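Early close fault (grippers)
Reading time: 2 minutes

An early close is a fault in which a robot gripper shuts before it has reached the thing it was sent to pick up. I first wrote this entry after our trouble with the Fomadel controller, so most of what follows comes from that one case, and anyone with other makes is very welcome to add to it!

What happens
The arm sets off normally, the fingers are open, and then somewhere on the way they snap shut on thin air. The software believes it has hold of something and carries on to the drop-off point (ours once placed nothing at all, very gently, on a shelf). It's harmless enough when the fingers are well clear. It's a different matter when they're half over a piece of pottery, or a hand.

Cause
On our Palma bench the trouble came from the width reading. The controller works out how far apart the fingers are from a count, and fully open ought to give 3,215. After a restart the count sometimes came back as 1,000, so the controller thought the fingers were already nearly closed and jumped to the gripping stage. Iara Espinoza spotted it in the logs while I was still blaming the cable - I'd changed that cable twice by then. We had 7 early closes logged in September, and 6 of them came straight after a restart. I never did explain the other one.

Safety
Nélida Orellana had her thumb pinched during one of these, a bruise and nothing worse, but it changed how we treat the fault. The stop button only held the arm; the fingers had their own supply and kept squeezing. If yours are wired like that, please get it changed before you do anything else. Keep your hands out from between the fingers whenever the power is on, even if the screen says "idle".

Checking for it
Restart the controller, open the fingers fully and read the count before anything moves. A low number means the fault is there. Rudance, the logging tool we use, can be set to refuse a run until the count looks right, and I'd switch that on. Then try a slow approach towards something small on a clear table, stopping well short, and see that the fingers stay wide open.

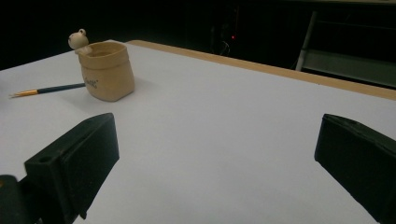
Repair
Trornance fitted a new sensor board for us and the count has been steady since. Before that we got by with homing the fingers by hand after every restart, a dull job but it worked. Old boards can still be used for practice with the fingers taken off.

Related entries
Finger homing
Late release fault
Stop buttons and separate supplies
Width count

Contact the editors | © Bench Robot Notes | Back to top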